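Flemindale Community Kitchen: progress report to the Dalton Fund, covering the period to February

Spending stands at £2,733, all of it on the back room. Most went on the electrics, which had been installed by an optimist. The rest bought shelving and a modest quantity of paint.

The room is now in use for the fruit and veg share, which serves 52 households on the Mudberg estate. Two collection sessions run each week, one in the morning and one after work, and the second is the busier by a long way.

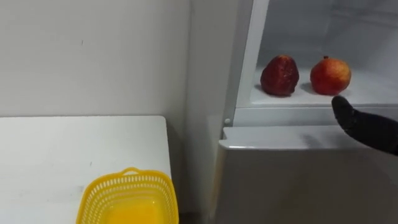
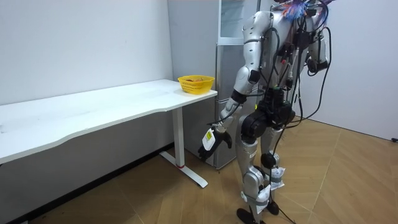
Cold storage was the part of your grant we worried over most, and it has been the least trouble. Fruit that used to spend the night in a corridor now goes in the fridge, and stock is moved to the table by the basketful when a session opens. The yellow plastic basket has small openings in its sides, so grit falls straight through on to the white tabletop, where it shows up beautifully. We have bought more cloths.

Two items are outstanding. The extractor fan is still on order from Cui Catering Supplies, who remain cheerful about it. The floor by the back door needs relaying before we can bring in the second freezer, and the quote came in higher than we had allowed. We would like to move the unspent signage money across to cover it, if you agree. The sign can wait; people seem to find us by following the onions.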